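Groleck Cloth Handling Set

Hand-held gripper recordings of folding, picking and stacking household textiles
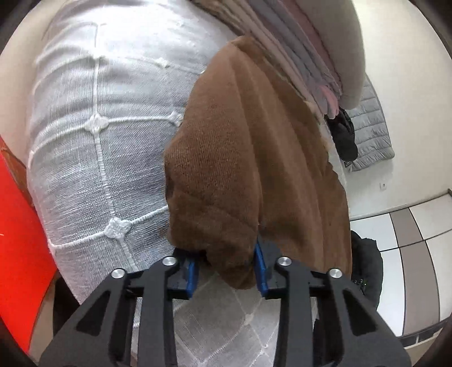 What is in the set

The set holds 4000 episodes recorded with a hand-held gripper. Each episode is one person moving one piece of cloth, from the moment the gripper leaves its rest position until the cloth is let go. There is no robot arm in any of the recordings. The person holding the gripper supplies the motion, and a wrist-view camera on the tool records what the gripper sees.

The work was done in homes, on beds, sofas and tables. Furniture and lighting were left as they were. Backgrounds include walls, floors, clothes on hooks and whatever else was in the room.

Tasks

pick_from_stack: take one item off or out of a folded stack
lay_flat: place an item on a surface and spread it
fold_half: fold an item once, edge to edge
return_to_stack: put a folded item back on a stack

pick_from_stack is the largest group and the hardest one to label. Soft knits slide under each other, and the gripper often takes hold of two layers. Those episodes are kept and marked double_grasp = true. Filter them out if you only want clean grasps.

Hardware

Two grippers were used, both built to the Pevberg plans with no changes apart from the finger pads. The camera has a fisheye lens, so the corners of every image are black and straight lines bend near the edge. We do not ship undistorted video. Calibration files for both units are in calib/, and the unit number is in the metadata of each episode. Do not mix them up, the lens centers are not the same.

Folder layout

episodes/ one folder per episode, video plus gripper pose and jaw width
calib/ lens and jaw calibration, one file per gripper
labels/ task name, item type, grasp start and end, outcome
splits/ train and held-out lists

Splits

400 episodes are held out. They come from homes that do not appear in the training list. Please keep it that way when you make your own splits. A random split puts the same bedspread on both sides and the scores come out too high.

Labels

Grasp start is the first frame in which both pads touch the cloth. Grasp end is the first frame in which either pad has let go. Outcome is success, partial or fail, judged from the full video by one labeler and checked by a second. Where they disagreed, the episode is marked partial.

Item type is coarse: towel, knit, sheet, shirt, other. We tried finer types in April and dropped them. Labelers could not tell a scarf from a folded sweater when only one corner was showing.

Known problems

Jaw width reads slightly wide on thick cloth when the pads compress.
Pose tracking drifts over plain white bedding. Episodes with visible drift have pose_ok = false.
Dark clothes are underrepresented.
Most recordings were made by right-handed people.
A few early episodes from the Vlachopoulos apartment have no sound track. The others do, but the audio has been blanked.

Privacy

Videos with faces, mail or screens in view were removed before release. If you find one we missed, send the episode number and it will be taken down.

Use

Free for research and teaching. For commercial use, ask first. If you train on the set, name the version you used.

Version and contact

Version 2, 19 Nov 2025. Adds return_to_stack and the second labeling pass. Baseline code is in the Jullberg repository under cloth/.

Maintained by Thodoris Gkikas. Report label errors through the issue tracker, with the episode number in the title.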